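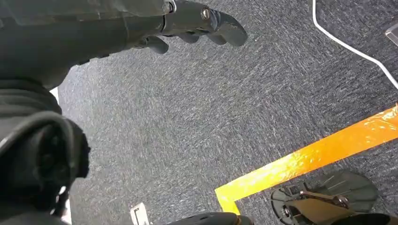
Soft shadows on the floor, MacBrayne Hall.

Renting the Hall: Frequently Asked Questions

Please read this page before calling. We enjoy your calls, but most of them are about parking.

How big is the main room?
It is 2000 square feet, including the corner by the radiator where guests always put their coats. The small room off the kitchen is extra and suits a meeting, a coat check, or a relative who needs a minute.

How many people can I invite?
The fire marshal says 108. Babies count. So do the band, the caterer, and cousins who are only stopping by to say hello.

Is there parking?
There is a lot behind the building, entered from Rollel Street. The lot in front belongs to the dentist, who tows. We have asked the dentist about evenings and weekends, and the dentist has been very clear.

When can I get in to decorate?
Your rental starts at the time printed on your agreement. If you need two hours to inflate balloons, rent two more hours. You can come by for a look the week before, and we'll gladly let you stand in the middle and picture where the cake goes.

What is the deposit, and do I get it back?
The deposit is $400. You will get it back within two weeks if the hall is clean, the keys are returned, and the piano is where you found it. Most people do get it back. Those who don't tend to have used confetti.

Can I use confetti?
No. This also covers glitter, rice, birdseed, flower petals with sticky backs, and the thing where you pull a string and it goes off.

What can I hang on the walls?
Anything that will hang from the picture rail. We lend out hooks, and there's a jar of them in the kitchen. Tape takes the paint off, even the blue tape that promises not to. If the label on your product says "removes cleanly," please try it on your own walls for a year and let us know.

Are tables and chairs included?
Yes. You get 14 folding tables and enough chairs for a full house. The tables are heavier than they look and bite at the hinge. Carry them with a friend and do not drag them. We can hear it from the office, and so can the floor.

What shoes are allowed for dancing?
Regular shoes are fine. Tap shoes need our portable dance boards, which you can borrow if you ask when you book. Stilettos are between you and your ankles. Cleats have come up more than once, and the answer is still no.

How do I clean the floor afterward?
Sweep first, then mop with a damp mop and plain water. The gray bucket is for the floor and the white bucket is for the kitchen. Please leave the soap alone. A well-meaning soccer banquet once used an entire bottle, and for most of March the exercise class after them traveled further than planned.

Does the kitchen have a real oven?
It has a real Plurkar range, older than some of our renters, with four burners. The back left one has two settings, off and volcano. It will keep food warm and it will bake a sheet of cookies, but it won't roast a pig. Bring your own foil and dish towels.

Can we serve alcohol?
Beer and wine, yes, with proof of event insurance. Cash bars need a county permit, and the county moves at its own pace, so apply early. Kegs go on the mat.

How late can the music go?
Music stops at 10 p.m. and the doors are locked at 11. "One more song" counts as music.

How do I work the thermostat?
You don't, I'm afraid. It's set from the office. Tell us in your booking how warm you'd like it and we'll split the difference between your wishes and the boiler's.

What is the Wellance class, and why is it always in my time slot?
Wellance is a stretching and balance group that has the hall most mornings until noon. They booked years ahead, they pay on time, and they put the chairs back. You are welcome to try to outbid them on charm.

I left something behind. Do you have it?
Probably. We have a bin. It currently holds a good many casserole lids and one left tap shoe. Items stay there for a month and then go to the thrift store on Rollel Street, which will sell them back to you at a fair price.

How do I book?
Fill out the form at the front office or ask us to mail you one. A date is yours once we have both the form and the deposit. Telling us about it in the grocery store doesn't hold the date.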